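지난번 글에 세탁기 얘기를 썼더니 댓글이 생각보다 많이 달렸습니다. 그중 제일 많았던 질문이 "그래서 로봇이 우리 집 청소는 언제 해주냐"였어요. 댓글로 답하려다가 너무 길어져서 그냥 글로 씁니다. 미리 말씀드리면 저는 공학자가 아니고, 생활가전 쪽에서 오래 밥을 먹다가 지금은 이것저것 써서 먹고사는 사람입니다. 그러니 제어 이론 같은 걸 기대하신 분은 다른 데로 가셔야 해요. 대신 집안일은 제가 좀 압니다. 네 식구 빨래를 매일 개고 있거든요.

결론부터 쓰면, 아직 아닙니다. 그런데 제가 작년까지 하던 '아직 아닙니다'와는 말투가 달라졌어요. 예전에는 코웃음을 치면서 했고, 요즘은 조금 머뭇거리면서 합니다.

그 사이에 뭐가 있었냐면, 1월에 리서스(Risus)라는 작은 팀의 작업실에 다녀왔습니다. 로봇에게 거실 정리를 시켜보는 팀인데, 이메일을 보냈더니 의외로 선선히 오라고 하더라고요. 저를 맞아준 사람은 미르토 라자리디스(Myrto Lazaridis)라는 연구원이었고, 인사하자마자 커피부터 내려주면서 하는 첫마디가 "너무 기대하지는 마세요"였습니다. 이런 말을 먼저 하는 사람은 일단 믿는 편이에요. 전시회 부스에서는 절대 못 듣는 말이니까요.

그날의 과제는 소파 주변 정리였습니다. 쿠션과 베개를 집어서 제자리에 놓는 일. 써놓고 보니 참 시시하죠? 저도 속으로 그랬습니다. 고작 이걸 보려고 버스를 두 번 갈아탔나 싶었어요. 그런데 보고 있으니 시시하지가 않은 겁니다.

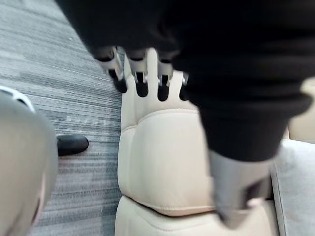

크림색 가죽 등받이 위로 내려온 로봇 손. 마디마다 금속이고 끝은 검은색이다.

저는 저 손끝을 꽤 오래 쳐다봤습니다. 우리는 소파 등받이에 손을 얹을 때 아무 생각이 없잖아요. 푹신하면 푹신한 대로 손이 알아서 눌리고, 딱딱하면 알아서 멈추고요. 가죽인지 천인지도 닿기 전에 대충 알고, 닿으면 확실히 압니다. 이음매가 어디로 지나가는지도 손가락이 먼저 읽어요. 라자리디스 씨 말로는 이 '닿는 순간'이 제일 골치 아프다고 합니다. 너무 조심하면 하루 종일 허공에서 손만 내밀고 있고, 덜 조심하면 가죽에 자국이 남고요. 그 중간 어딘가를 찾는 데 사람들이 몇 달씩 매달려 있는 거예요. 우리 집 막내는 그걸 돌도 되기 전에 뗐는데 말이죠!

손 모양 얘기도 잠깐 하고 싶습니다. 꼭 사람 손처럼 생겨야 하느냐는 논쟁이 있더라고요. 손가락이 여러 개면 할 수 있는 일이 늘어나지만 고장 날 곳도 같이 늘어나고, 집게처럼 단순하게 만들면 튼튼한 대신 못 하는 일이 생기고요. 저는 처음에 무조건 사람 손 편이었습니다. 집 안 물건은 죄다 사람 손에 맞춰 만들어져 있으니까요. 문고리, 지퍼, 우유갑, 빨래집게. 그런데 생각해보면 저도 뜨거운 냄비는 집게로 잡고 병뚜껑은 고무장갑을 끼고 돌립니다. 사람 손이 만능이었으면 주방 서랍이 그렇게 꽉 차 있을 리가 없죠. 그래서 지금은 일에 따라 다르다는, 재미없지만 마음 편한 쪽에 서 있습니다.

자, 그럼 왜 베개가 어려우냐. 공장에서 일하는 로봇들은 수십 년째 일을 참 잘합니다. 제가 예전에 다니던 회사의 납품처 중에 로반턴(Lovanton)이라는 부품 공장이 있었는데, 거기 로봇 팔은 똑같은 철판을 똑같은 자리에서 똑같이 집어서 옮겼어요. 보고 있으면 최면에 걸릴 것 같을 만큼 정확했습니다. 그런데 그게 가능했던 건 철판이 늘 철판 모양이었기 때문이에요. 누가 실수로 철판을 손바닥 한 뼘만 옆에 두면 라인이 섰습니다. 경광등이 돌고, 반장님이 뛰어오고, 다들 담배 피우러 나가고요.

베개는 그런 물건이 아닙니다. 한쪽을 잡으면 다른 쪽이 처지고, 양쪽을 잡으면 가운데가 처져요. 집는 순간 모양이 바뀌어버리니까 아까 보고 세운 계획은 벌써 헌 계획이 됩니다. 어디가 모서리인지도 애매하고요. 속이 한쪽으로 쏠린 베개는 들어보기 전에는 무게중심을 알 길이 없습니다. 사람은 이걸 툭툭 쳐가면서 해결하는데, 그 '툭툭'을 숫자로 적어보라고 하면 저는 첫 줄도 못 쓸 것 같아요.

수건도 그렇고 이불도 그렇고, 양말은 말할 것도 없습니다. 집안일 목록을 죽 적어놓고 보면 말랑하고 구겨지고 축 늘어지는 물건이 절반이 넘을걸요. 빨래 개기, 침대 정리, 행주 짜기, 쓰레기봉투 묶기. 쓰레기봉투는 특히 생각할수록 무섭습니다. 꽉 찬 봉투의 귀를 모아서 묶는 동작을 천천히 한번 해보세요. 손가락이 얼마나 이상한 짓을 많이 하는지 깜짝 놀라실 거예요. 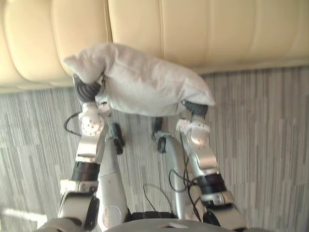
그래서 저는 두 팔을 같이 쓰는 쪽에 기대를 겁니다. 사람도 이불을 한 손으로 개지는 않잖아요. 한 손이 붙들고 있는 동안 다른 손이 고쳐 잡고, 그러다 역할을 바꾸고, 가끔은 턱까지 동원합니다(저만 그런가요?). 팔이 하나 더 있다고 일이 두 배로 쉬워지는 건 아니라고 해요. 둘이서 이사 가구를 옮겨보신 분은 아실 겁니다. 한쪽이 반 박자 먼저 움직이면 소파가 벽지를 긁죠. 팔 두 개가 물건 하나를 같이 들면 서로 밀고 당기는 힘까지 계산에 들어오는데, 말랑한 물건은 그 실수를 어느 정도 받아준답니다. 베개가 어렵기만 한 줄 알았더니 너그러운 구석도 있었던 거예요. 이 대목에서 저는 베개를 다시 봤습니다.

속도 얘기를 빼놓을 수 없겠죠. 제일 많이들 물어보시는 게 이거니까요. 느립니다. 많이 느려요. 제가 그냥 가서 해주고 싶어서 손이 근질근질할 정도였습니다. 인터넷에 도는 시연 영상 중에는 빨리 감기를 한 것도 꽤 있으니, 영상 구석에 배속 표시가 있는지 꼭 보시기 바랍니다. 있으면 그나마 양심적인 팀이고, 없는데 창밖의 차들이 날아다니면 그건 좀 그렇죠.

그런데 느린 게 정말 문제일까요? 저는 여기서 생각이 좀 바뀌었습니다. 저희 집 식기세척기는 손설거지보다 훨씬 오래 걸립니다. 그래도 저는 그 기계를 사랑해요. 제가 옆에 없어도 되니까요. 건조기도 마찬가지고요. 로봇이 거실 하나 치우는 데 세 시간이 걸린다고 해도, 그 세 시간 동안 제가 밖에 나가 있을 수만 있으면 저는 불만이 없습니다. 문제는 아직 옆에 누가 있어야 한다는 거예요. 지켜보는 사람이 필요한 자동화는 저한테는 집안일이 하나 더 생긴 것과 같습니다. 아이한테 설거지를 시켜본 분들은 무슨 말인지 바로 아실 거예요. 시키고, 보고, 물 닦고, 결국 다시 하고.

라자리디스 씨한테 솔직하게 물어봤습니다. 이거 언제쯤 집에 들어오냐고요. 한참 뜸을 들이더니 "제 어머니 집에 놓아도 제가 잠을 잘 수 있을 때요"라고 하더군요. 연도를 안 대는 게 마음에 들었습니다. 몇 년 안에 집집마다 한 대씩, 이런 말은 제가 가전 업계에 있을 때도 주제만 바꿔가며 계속 들었거든요. 옛날에 코우추코스(Koutsoukos)라는 브랜드에서 '스스로 개는 빨래 서랍'이라는 걸 내놓겠다고 한 적이 있습니다. 카탈로그까지 나왔어요. 저는 그 카탈로그를 아직도 갖고 있는데, 서랍은 끝내 못 봤습니다.

반대편 얘기도 해야 공평하겠습니다. 친구 하나가 라스컴(Lascombe)이라는 호텔 세탁 업체에서 현장 관리를 하는데, 그 친구는 저보다 훨씬 낙관적이에요. 가정집이 아니라 작업장이라서 그렇답니다. 수건 크기가 정해져 있고, 조명이 일정하고, 강아지가 지나가지 않고, 바닥에 레고가 없으니까요. 수건 30장을 넣어주면 그중 몇 장을 엉망으로 개더라도 사람이 뒤에서 다시 잡으면 된다고 합니다. 사람 한 명이 기계 여러 대를 봐주는 구조라면 지금 수준으로도 계산이 맞을 수 있다는 얘기였어요. 듣고 보니 그럴듯합니다. 가정집에서는 한 번의 실수가 할머니가 물려주신 꽃병일 수 있는데, 세탁 공장에서는 그냥 수건 한 장이죠.

그래서 제 생각에는 순서가 있을 것 같습니다. 세탁 공장이나 창고처럼 물건은 말랑해도 주변이 반듯한 곳이 먼저고, 그다음이 호텔 객실이나 요양 시설처럼 방 모양이 비슷비슷한 곳. 우리 집 거실은 맨 뒤입니다. 우리 집 거실 중에서도 애들 방 쪽은 더 뒤고요. 저도 들어가기 싫은데 로봇이라고 좋겠습니까.

가끔 이런 글을 쓰면 "그럼 그 일 하던 사람들은요?" 하는 댓글이 달립니다. 저도 그 질문이 제일 무겁고, 쉽게 답할 수 있다고 생각하지 않아요. 라스컴 친구도 그 얘기만 나오면 목소리가 작아집니다. 다만 세탁 일이 손목과 허리를 얼마나 망가뜨리는지도 그 친구가 제일 잘 압니다. 기계가 무거운 쪽을 가져가고 남은 일에 제대로 된 월급을 주는 길이 있다면 저는 그쪽에 한 표입니다. 그런데 기계가 들어왔다고 월급부터 깎는 사장님을 저도 여럿 봤으니, 이건 로봇이 똑똑해진다고 저절로 풀릴 문제가 아니에요. 이 얘기는 따로 한 번 쓰겠습니다.

돌아오는 길에는 좀 이상한 버릇이 생겼습니다. 제 손을 자꾸 보게 되더라고요. 버스 카드를 꺼내는 손, 목도리를 고쳐 매는 손. 집에 와서는 소파 쿠션을 집었는데 한 손으로 집어서 팡팡 치고 던지기까지 2초도 안 걸렸습니다. 평생 자랑해본 적 없는 재주인데 그날은 조금 으쓱했어요. 남편한테 자랑했더니 그럼 자기 쪽 쿠션도 해달랍니다.

혹시 집에서 쓰는 기계 중에 기대보다 훨씬 잘하는 것, 아니면 사놓고 빨래걸이로 쓰는 것이 있으면 댓글로 알려주세요. 로봇청소기 사연은 특히 환영합니다. 저희 집 것은 화요일마다 현관 매트에 걸려서 저를 부르는데, 왜 하필 화요일인지는 아직 못 밝혔습니다.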